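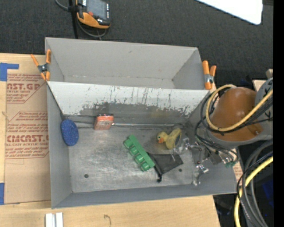
Disemix Community Repair Shop: Progress Report, September

Reports > Grantees > Disemix > Progress

Overview | Budget | Updates | Contact

Prepared by Bouchra Tawfik for the Wirel small grants desk. Sorry for the short sentences, writing this between shifts.

Where we are

Shop is open. Three evenings a week plus one long morning session, 9:30 to 1. Lease with Bouazza signed through next summer, same rent, they are letting us use the back hallway for storage as long as the fire door stays clear. It stays clear.

Sessions are full most evenings. Mostly lamps, toasters, zippers, bike brakes, chairs with one bad leg. We logged 400 items in the door this period. Target in the proposal was 200, so we are well over, but please read the next part before anybody gets excited.

Fixed vs. not fixed

We don't have a good number. The paper log has a column for outcome and people skip it when the line gets long. Nawal Hajji went back through the sheets and could only match up part of them. A lot of "will come back w/ part" and then nothing. New log sheet started this month, outcome box is at the top now and the item doesn't go home until it's filled in. Will have real figures for you next report.

Sewing table

Best thing we did. Wanpen Thongsuk runs it and it has a waiting list. 2 machines, both in use the whole session. She wants a third, we said wait. The hemming class in the spring brought in people who had never been to the shop and a good share of them now come for other repairs too. Handouts are in English, French and Arabic. The Thai one is drafted, not printed.

Electrical

Slower. Reda Shawky is still the only one signed off to test anything with a cord. When he's out we take items in and tag them, and the shelf backs up. At the end of the period there were 40 tagged items waiting. Two more people are in training, should be signed off before the holidays if the evening course doesnt get moved again.

Jatport pickup

This is the one that did not go how we wrote it. Plan was that Jatport would collect scrap metal and dead electronics monthly. They came once, then changed their route. Ilham Ouali has been driving loads over in her own car, and we've paid her gas out of the supplies line. Asking if that's OK or if you want it moved to transport. We need an answer before we close the quarter.

Money

Underspent on printing, overspent on thread, solder and bike cables. Nothing over the line by enough to need a form, I think. Full sheet comes seperately with receipts. The insurance renewal came in higher than quoted and we covered the difference from the donation jar.

Next period

- second electrical tester signed off
- scrap pickup sorted, with Jatport or somebody else
- print the Thai handouts
- one Saturday-type open house, date depends on Bouazza and the hallway
- decide about the third machine

Not asking for more money this round. Might for the next one.

B.T.

Comments (3)

Nawal H.
The 400 includes repeat visits for the same item. I can pull those out but it will take me a while, the early sheets don't have item numbers.

Reda
Course did get moved. Two weeks later than we had it. Still before the holidays.

Wanpen T.
Please put the third machine on the agenda, not "decide about". People are waiting over a month for a hem!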